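Open lab afternoon at Mudaliar, 22 February 2020

So I finally made it out to the Mudaliar open lab, after missing the December one because of snow. It's in an old mill building in Daltow, up two flights of stairs, and the parking is terrible (go around back, trust me). I paid 50 cents for a coffee and got in line for the tour.

Our guide was Annapurna Kartha, who runs the teaching side, and she was great – fast talker, took every question, even the one from a kid who wanted to know if the arms could fight. What they do there is show robots household jobs by having a person drive them through the motions, over and over. You hold a pair of handles, the arms copy what your hands do, and the whole thing gets saved as one run. They had 1,833 runs on the flower job when I visited, and she said plenty of those were thrown out later for being sloppy.

I had no idea flowers would be such a pain! Dried stems snap if you squeeze too hard and slide if you don't, and the heads shed all over the place. Jozefína Hrnčiar was driving when our group came in, one bouquet standing in its vase and the white one up in the right gripper, and she kept her elbows tucked in tight the whole time. She told me later that new people wave their arms around and wear themselves out in ten minutes. 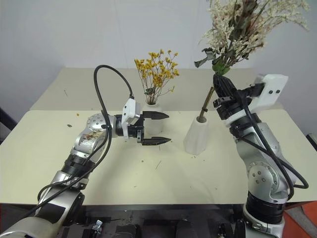
Then we got to try it ourselves, 2 minutes each, on an easier setup with foam blocks. I was awful. You can't feel anything through the handles, so you're going by eye, and I kept closing the gripper a good inch before I got there. My neighbor in line picked it up right away, which stung a little. Annapurna said gamers and people who sew tend to do well, and I'm neither one.

If you go, get there early – they only take 82 visitors and the sign-up sheet was full before lunch. The sandwich place downstairs closes at three. I'm hoping to do the Sanilham lab next.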